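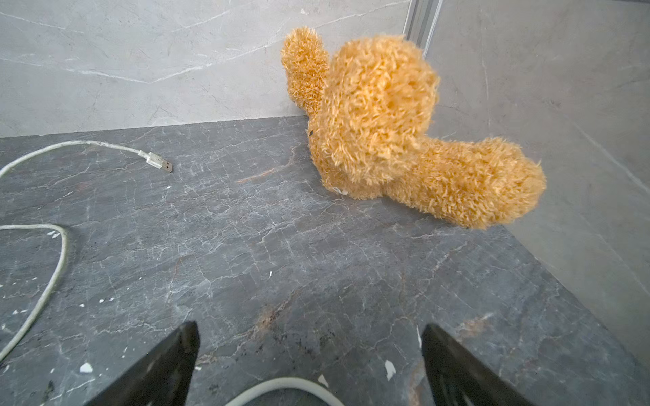 Cleaning a long-pile teddy bear without ruining the curl

Home > Household > Fabrics and soft toys
Posted 2019-08-08 by Plarnar
Viewed 3,340 times

I have a golden-orange teddy bear with long curly pile, the shaggy sort that looks a bit like a bath sponge from a distance. It needs a proper clean. Surface dust comes off with a brush but the pile on the feet and the back of the head has gone flat and slightly greasy.

The sewn-in tag is small and white and the print on it has faded completely, so I have no washing instructions and no fibre content. Filling feels like ordinary polyester. The eyes are small, black and hard, and I can't tell whether they are glued or have a washer behind them.

Two things I would like to know:

Can it go in the machine, and at what temperature?
Where should it dry? My only free space is a stone-effect worktop, dark grey with white veins, with marble-effect panels behind and to one side. I was going to prop it up in the corner.

I have a front loader with a delicates programme and a spin that can be turned down or off. No tumble dryer.

Mfaume
1,958 posts

Machine washing is possible if the seams are sound. Check these first, particularly under the arms and where the legs join. Pull the pile apart and look at the backing cloth. If you can see filling through the weave, wash by hand instead.

With no readable label, treat it as acrylic. Acrylic pile loses its shape with heat, and the damage can't be reversed. Wash at 30 degrees or cooler. Use a liquid detergent, half the usual amount, and no fabric softener. Softener coats the fibres and the curls clump together.

Procedure:

Brush out loose dust with a wide-toothed comb, working from the tips down.
Put the bear in a zipped mesh bag or a tied pillowcase.
Run delicates with an extra rinse, spin at 400 or off.
Press out the water in a dry towel. Do not wring the limbs.
Separate the curls with your fingers while damp. Do not comb at this stage or you will pull the curl straight.

On drying, a corner is a poor choice. The parts against the panels and the part sitting on the worktop get no moving air, and the filling will stay wet there long after the outside feels dry. Trapped damp in the filling is what causes the smell people complain of. Use a rack with air underneath, and turn the bear morning and evening. Mine took three days in July with a window open. If you have to use the worktop, put a cake rack under it and keep it a hand's width from the walls.

Glued eyes usually survive one cool wash. Tug each one gently beforehand.

Doller
146 posts

I just hoover mine through a pair of tights. Never washed it.

Allside
50 posts

Agree with Mfaume about heat. I would go further and avoid the machine altogether for a first clean, as you don't know how the dye will behave. Dampen a white cloth with cool water and a drop of detergent and hold it against an orange patch for a minute, somewhere low down at the back. If colour transfers, stick to surface cleaning.

For surface cleaning, whisk a teaspoon of mild detergent in a bowl of water and use only the foam. Work it into the pile with a soft nail brush, one limb at a time, then wipe with a cloth wrung out in clean water. The filling stays nearly dry, so drying time drops to up to a day.

Also, if it is real stone and not laminate, don't leave a wet dyed toy on it. Unsealed stone can take a stain. A folded white towel underneath will show you whether any colour is coming out.

Plarnar

Dye test done, cloth stayed white. Seams are fine. I will try the foam on the feet first and buy a rack before doing the rest.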